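The White Table

The listing said the table had belonged to a doctor. Every secondhand table in Warkden has belonged to a doctor, or to a doctor's mother, and I have never met a doctor there who was missing one. I paid 700 for it anyway. The man at Lo Presti's wanted 20 more for delivery and I gave him that too, which shows how well I argue.

My sister had warned me off white. White shows everything, she said. She has a brown table and has never seen a crumb on it, and I have eaten at that table and I know what's down there. Still, she was coming to dinner at six, her first visit since I moved out to the Drakmont side of the river, and I had decided she would sit down at something clean.

So I started clearing in the middle of the afternoon. The mail went into a bag. The candle went on the windowsill, then behind the curtain, since she gave it to me and I'd burned it crooked. There was a jar of buttons I had been meaning to sort since January. I put it in the oven and told myself I would remember.

Then I wiped. I used the Sekness spray, the one that promises on its label to lift what other sprays leave behind. I don't believe labels. I used it because it was under the sink when I moved in and I have not reached the bottom of the bottle. 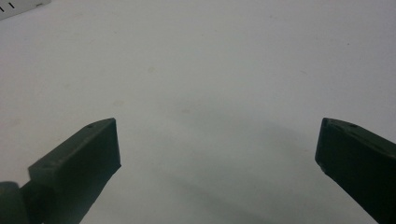
How do you tell a stain from a shadow on a white surface?

Move the lamp, or stand in the light yourself, and look again. A shadow will shift or change its shape, and a stain will stay where it was.

I had read that on the back of a leaflet the delivery man left, under a drawing of a very happy woman with a cloth. It sounded too easy. I moved the lamp. The gray moved. I moved the lamp back and the gray came back with it, soft as a thumbprint, and I went over it with the cloth anyway, twice, because a leaflet that comes free with a table has its own reasons for telling you the table is clean.

By five I had stopped trusting the lamp. I carried it into the hall and looked at the table by the window, then by the ceiling bulb, then from the floor with my cheek on the rug, where I found 28 cents and a receipt for 44 dollars' worth of paint that I am sure I never bought. The table looked fine from down there. Most things do.

My sister came early. She always says six and means whenever the bus gets in. She put her bag down square in the middle, and her keys, and a wet umbrella, and a paper sack of oranges that had split on the way up the stairs.

"Nice," she said. "Was it a doctor's?"

"That's what they told me."

"Mine was a dentist's." She ran her palm across the top and looked at her hand, front and back. I waited. She bent down until her nose was nearly on it, the way our mother used to check the piano.

"You've got a mark here," she said.

"Move your head," I said.

She moved her head. She frowned, moved it the other way, and then sat down without telling me what she had seen. I asked her twice during the soup. She said it was a good table, for white, and could I turn the oven on for the bread.

I got as far as the dial before I remembered the buttons.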